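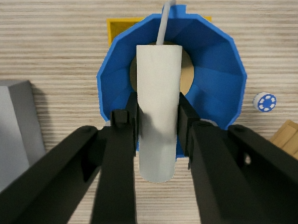
Wrist view in simulation, gripper closed on the screwdriver handle

I'm comparing two policies on a tool-in-bin task, all in simulation. One gets the wrist view only, the other gets wrist plus a side view. Over 200 episodes each, the two-view policy scored 184. Is one training seed enough to report this?
Prarby

No. The 200 episodes tell you how good that one set of weights is. Train again with different seeds and report each result separately. I'd do 10 if you can afford it. Also say what counts as a success. Is it the tool leaving the gripper, or the tool at rest in the blue bin?
Lovely Lagman

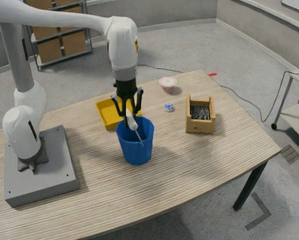

Side view, screwdriver held over the blue bin

I added the side view to mine as well. With the wrist view alone it's hard to judge height over the rim. Check that both policies start from the same object positions, mine didn't and I had to redo the lot.
Kramer

just run it 2 more times and take the mean, everyone does
Narkano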